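Home | Visits | Talks | Newsletter | Join

Cleststead open day, a quick write-up

February. By Kirsten Petrenko

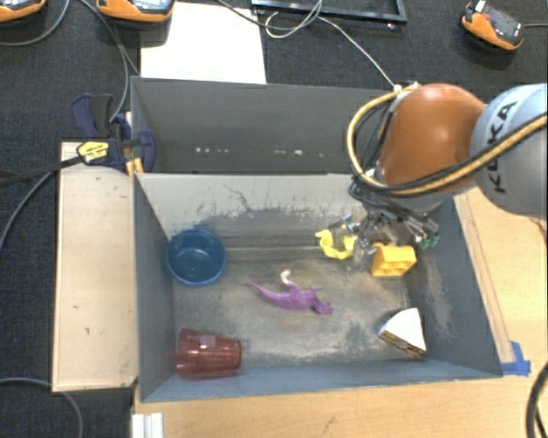
Got to the Vonden building at Cleststead just before 10, bus late, missed the welcome. Main reason for going was the archive of old seed catalogues, 361 of them, on show in the upstairs reading room. Lovely things. Wondimu Demissie had the drawers open and let us turn the pages ourselves, clean hands only. Pears, mostly, and a whole run on sweet peas. Downstairs, grey bins and a big arm with KUKA down it in black capitals, yellow hose looped round the joint. Then back up for the talk.

Talk was Tullio Cirillo on how growers named things. Very good, a bit fast. He had 12 slides and got through nine. Half the names were the grower's daughters, apparently. Keegan asked about the missing 1920s volumes and the answer was damp, in a cellar, somewhere near the Arno. Shame.

Lunch: soup, 3 quid, ran out by one. Bring sandwhiches next time. Loos are on the ground floor past the coats, badly signed.

Parking was full so Tyson left his car at the station, a good walk in the rain. Next visit is the print works, names to me by the end of the month please. Still need somone to drive.

Contact: Kirsten Petrenko | © Visits Group | Back to top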